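Keeping Legal Papers in Order at Home: Tips for the Kitchen Table File

A court case produces paper faster than most households can sort it. Notices, receipts, letters from an insurer and copies of forms arrive in different sizes and on different days, and a missed page can mean a missed deadline. The method below uses ordinary supplies and takes one evening to set up.

Supplies

One file box with a lid, letter size
12 hanging folders
A date stamp or a fine-point pen
Page protectors, non-stick type
A wall calendar with large squares

The Zemen box we use has a rail on each side for hanging folders. Any box with rails will do. Avoid accordion files for anything over 40 pages, as the pockets stretch and the tabs become hard to read.

Sorting

Write the date received on the back of every item, in the lower right corner, before it goes anywhere else. Use the back so that the front stays clean for copying. Keep the envelope if it carries a postmark, and staple it behind the letter. Do not staple or punch any original that may have to be filed or shown in court. Put it in a page protector and work from a copy.

File by type first, then by date, newest in front. The usual folders are court notices, lawyer correspondence, police or agency reports, insurance, medical, receipts, and photographs. Leave the remaining folders blank until they are needed.

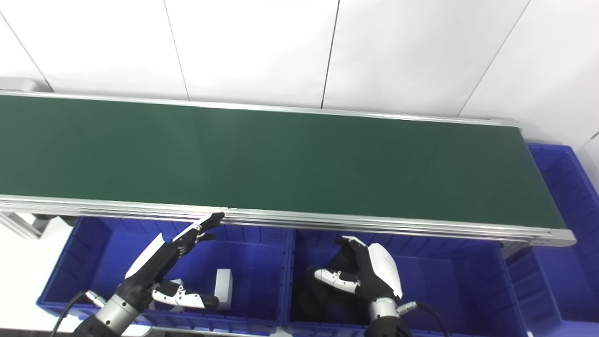
Deadlines go on the wall calendar the same day the notice is opened. Enter each one twice: once on the due date and once a week ahead of it. Write the folder name next to the entry so the paper can be found without a search. If the notice gives a number of days and no date, do not work it out alone. Counting rules differ between courts, and the clerk's office or your lawyer can tell you which day applies.

Receipts

Thermal receipts fade, and heat speeds this up. Copy or scan them within 2 days and keep the originals away from the stove, the windowsill and the car dashboard. Some soft plastic sleeves will also lift the print. Vomau sleeves marked "archival" have given us no trouble so far, but the copy is still the record to rely on.

Scanning

Scan at 300 dpi in grayscale, or in color where there is a stamp or a signature in colored ink. Name files with the year first, then month, day and a short label. Keep one set on the computer and one on a drive stored in a different room. Emptying a full box this way took us around 4 hours with a Nirari flatbed.

Damp papers

Do not use an oven or a hair dryer. Separate the sheets, lay them on plain paper towels and change the towels as they become wet. Once the sheets are nearly dry, press them under a heavy book between clean white paper.

What to leave out of the box

Keep private notes to your lawyer in a separate folder, clearly marked, and do not lend it to relatives or friends. Passwords and spare keys belong somewhere else. Do not throw out papers when the case closes without asking how long they must be kept.

Last updated May 23, 2022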